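Chapter 6
Textiles in Use: Care, Storage and Length of Life

Reading time: 5 minutes

The preceding chapters followed cloth from the fibre to the finished garment. They dealt with spinning, weaving, knitting, dyeing and making up, and they ended at the point where the article leaves the factory. For the manufacturer the work is then complete. For the owner it has scarcely begun. A work shirt may be made in less than an hour and worn for several years, and during those years it will be washed, dried, pressed, folded and put away many times. Each of these operations has an effect on the cloth, and the total effect is usually greater than that of wearing alone.

This chapter is concerned with what happens to textiles after purchase. It considers the causes of wear, the treatment of cloth in the home and in the commercial laundry, and the records by which large users decide when an article should be repaired or withdrawn. Students should be familiar with the properties of cotton, wool, linen and polyester set out in Chapter 2, as these are not repeated.

The length of life of a garment is commonly expressed in wash cycles. A supplier of hospital or hotel linen may state that an article will withstand 50 cycles before any marked loss of strength. Such a figure is useful only if the conditions of the test are known. Water temperature, the type of detergent, the speed of the drum and the method of drying must all be stated, and two laundries using the same sheet may obtain very different results.
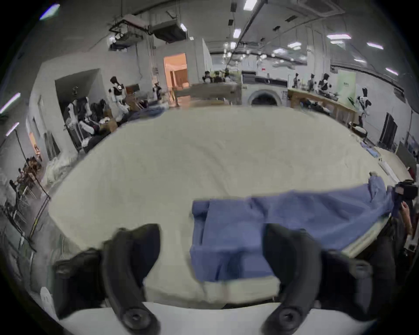
6.1 FOLDING AND STORAGE

Cloth that is folded is under strain at the fold. The yarns on the outer side are stretched slightly and those on the inner side are pressed together. In a soft knitted fabric the strain is small and disappears when the article is shaken out. In a crisp woven fabric, particularly linen, repeated folding along the same line may in time break the fibres, and the first holes in an old tablecloth are often found where its creases cross.

Three practices reduce this damage. The first is to vary the position of the fold from one wash to the next. The second is to roll part of the cloth where it would otherwise be creased sharply. The third is to avoid heavy stacks, in which the lowest articles bear the weight of all those above them. Shirts should be laid flat before folding, with the sleeves brought in smoothly and the collar left free of pressure.

Articles must be fully dry before they are put away. Cotton can feel dry to the hand and still hold enough moisture to support mildew in a closed cupboard. Wool requires further care on account of moth, and should be clean when stored, as the larvae are drawn to soiled areas.

6.2 A Case for Study: The Zuton Linen Service

Much of the evidence used in this chapter comes from the linen service at Zuton, which supplies uniforms and bedding to residential homes in the district. At the beginning of the period studied the service held 3,000 articles. Each was marked with a number and entered in a register, and the date of every wash was recorded against it. By the close of the period 1,231 articles had been withdrawn.

The reasons for withdrawal were not those that the managers had expected. Staining had been thought the chief cause of loss. The register showed that 800 of the articles withdrawn had failed at seams, hems or fastenings while the body of the cloth remained sound. Many could have been returned to use by simple repair. The service afterwards set up a mending room, and the methods adopted there are described in Section 6.5.

Students should note the limits of this evidence. The register did not distinguish between a seam that failed in wear and one that failed in the machine, and articles lost or sent to the wrong home were left out of the totals.

6.3 Terms Used in this Chapter

Wash cycle: one complete sequence of washing, rinsing and drying.

Withdrawal: the permanent removal of an article from service, for whatever cause.

Fold line: the line along which a cloth is repeatedly creased in storage.

Section 6.4 examines the action of water and detergent on the principal fibres, beginning with cotton.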